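# 第三章　家务与车间杂活：机器做到哪一步了

每隔几年，总有人宣布家用机器人“即将进入千家万户”。本书第一版付印时，编者收到过 Dimerham 公司寄来的一本宣传册，封面上写着同样的话。如今第二版要付印了，那句话还印在他们新册子的封面上，字号大了一些。

本章讨论的问题很朴素：收拾桌子、叠衣服、把零件放进料盒，这些人类做起来不费脑子的事，机器现在能不能做？我们的回答是，在限定条件下能做一部分，而“限定条件”四个字往往被写在很小的脚注里。读者学完本章，应当能够读懂这类脚注，并且在没有脚注的时候知道该去问什么。

## 3.1　一张桌子有多难

先从整理桌面说起。任务书通常只有一句话：“把桌上的东西归位。”人听了就动手，机器却要先回答一连串问题：哪些算“东西”，哪些算桌子？“位”在哪里？键盘应当摆正，还是本来就该斜着？水果放在键盘旁边，是有人打算吃，还是放错了地方？

抓取本身也不省心。扁平的键盘紧贴台面时，两指夹爪很难从下面插进去；一端翘起来，夹爪倒是有了缝隙，可键盘的重心在哪里、夹住一角会不会整个转过去，仅凭一个视角不容易判断。圆形水果受力稍偏就会滚走，夹得太紧又会压伤。这两样东西摆在一起，要求的是两套力度、两种接近方向。许多演示视频一次只处理一种物体，回避的正是这个切换。

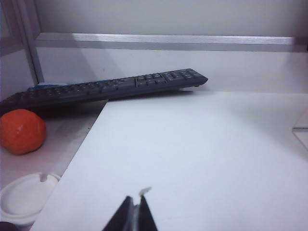 图3-1　腕部相机视角下的桌面整理：键盘斜放，一端翘起，左侧有一个橙色圆形水果

请注意图中大面积的白色。白板与下方的白色台面之间有一级落差，人看一眼边缘就明白，深度传感器却常在这类均匀的浅色表面上丢失数据。如果系统把两层当成一层，夹爪下降时要么悬空，要么撞板。Filtton 实验室的 Veikko Eskola 在给本书编者的一封信里写道：“我们在深色绒布上的成绩很漂亮，换成白桌子以后，我有三个星期不想打开日志。”他的坦率在同行中并不多见。

视角也是一个限制。腕部相机离物体近，细节清楚，但它看到的总是局部：键盘伸到了视野以外，水果只露出一部分。系统必须记住刚才看过什么，或者依靠另一台固定相机补足。两台相机之间的标定一旦偏移，两份信息就会互相矛盾，而程序应当相信哪一份，至今没有通行的答案。

## 3.2　看见不等于看懂

固定相机视野宽，似乎可以解决上一节的麻烦。它带来的麻烦是另外一类：视野里的东西变多了，其中一些并不在那个位置上。

镜子是最典型的例子。对人来说，镜中的人站在相机这一侧，天花板也在头顶；对一个只从图像中学习的模型来说，镜框里是一个有人、有灯、有通风口的小房间，就在桌子后面。若让它“避开人员”，它可能绕开镜子里的倒影；若让它“把魔方向后推”，它又可能以为后面还有好几米空间。

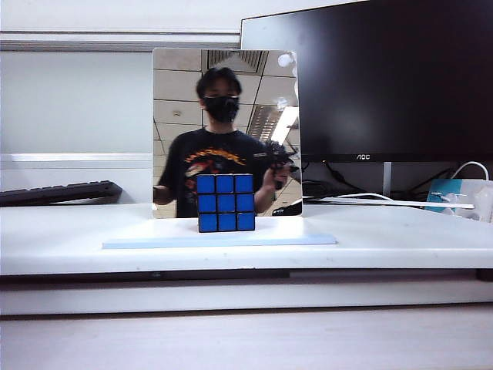
图3-2　固定相机视角：魔方位于镜前的浅蓝色薄板上，正面为蓝色；镜中映出一名戴黑色口罩的人

再看魔方。正面九格全是蓝色，不少人会顺口说“这个魔方已经还原了”。严格地讲，从这个角度只能确认一个面，其余各面如何，图中没有给出依据。人说话不严谨，通常无伤大雅；机器若把“一面完成”登记为“任务完成”，后面的步骤就全错了。实际评测中，这种误报比抓取失败更难发现，毕竟抓取失败时物体会掉下来，误报则只在表格里留下一个漂亮的对勾。

同一张桌面上，关着的黑色显示器也值得留意。深色光滑的屏幕会反光，背后的黑色线缆又缠在一起。线缆没有固定形状，碰到一处，别处跟着动。要求机器“擦一下显示器底座周围”，在产品说明书里是一行字，在运动规划里则意味着给一团无法建模的物体让路。

## 3.3　怎样读一份成功率

下面是一个常见的情形。Shawky 公司在产品发布材料里称，其桌面整理系统“顺利完成全部演示”。翻到技术附录，可以看到测试共进行 33 次，其中 9 次有操作员介入，另有 2 次因物体滑出工作区而“不计入统计”。按宣传口径，剩下的都是成功；按本书的口径，应当以 33 为分母，未经介入而完成的只有 22 次，即三分之二。一个每整理三次桌子就要叫人来一次的助手，是否省了人力，取决于那个人原本在做什么。

车间的情况略好。Gorkley 的装配线上，料盒位置固定，光照固定，零件型号一天之内不换，机器可以长时间稳定工作。但这份稳定有相当一部分是夹具、导轨和工艺员挣来的，把它记在“智能”的账上并不公道。把同一台机器搬进厨房，这些帮手一个也不会跟去。

编者并不认为家务机器人永远做不成。抓取算法确实在进步，3 年前做不到的一些动作，现在已经可以重复。需要警惕的是从“某个动作可以重复”到“某项家务可以交付”之间的那一跳。后者包括开始之前的判断、中途的意外，以及做完之后知道自己做完了。

阅读后面各节时，请随手记下每个案例的四项信息：物体由谁摆放，失败由谁判定，介入是否计数，换一张桌子后有没有重新测试。材料中没有写明的，就写“未说明”，不要替作者补上。3.4 节将从夹爪的机械结构讲起，先说明两根手指在几何上能做什么。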